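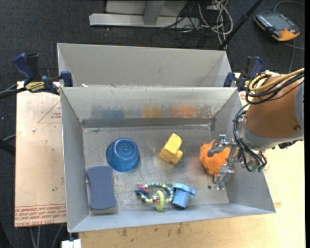
Why does a bin-picking arm keep going back to the same object after a failed grasp? In most setups the planner has no memory of the failure, so the camera takes a new picture, the grasp scorer sees nearly the same thing it saw before, and the same grasp comes out on top again.

That was my whole September, more or less. I work on the picking stack at Prandach (we call the planner Ravn, don't ask me why, it had the name when I got there) and for ages the answer to the repeat problem was a line of code that added a bit of random noise to the scores. It sort of works! If two grasps are close, the noise shuffles them and you get a different one. If one grasp is way ahead of the rest, you can shuffle all you like and it still wins.

So I finally wrote a proper failure memory. Each time the fingers close and the width reading says they're empty, we store the grasp point and the approach direction, and anything near it gets a penalty on the next round. The penalty fades after a few attempts, or drops right away if the objects around it have moved. Getting "have moved" right took me longer than everything else put together. My first version compared depth images, and shiny metal walls are just awful for depth. Put a yellow block near the back wall and you get a yellow smear on the metal too, and the segmentation would happily hand me a second, flatter yellow thing that wasn't there. Every time the smear changed shape, the memory decided the bin had changed and wiped itself clean.

Troels Ketilsson suggested I throw out anything that sits on the wall plane before doing the comparison. We already know where the walls are from calibration, so it was a short patch. I did lose a few real points on things leaning against the wall, and for now I'm living with that.

Then I ran 90 attempts with the memory off and 90 with it on, same objects, bin reset by hand each time. Repeat failures (same object, same spot, right after a miss) went from 40 down to 17. I'd love to say I predicted that, but my guess in the lab notebook was way more gloomy.

Soft stuff is still a pain. A plush toy squishes when the fingers brush it, so the planner thinks it's a new shape and forgives it immediately. Lærke Ásgeirsdóttir wants to track objects by color and rough position and forget about shape - I think she's right, but it means touching the tracker, and I've been avoiding the tracker since June.

Next up is making the penalty radius depend on object size. Right now it's one number in a config file, and it's too big for beads and too small for bowls. I'll post the plots when I have some that aren't ugly.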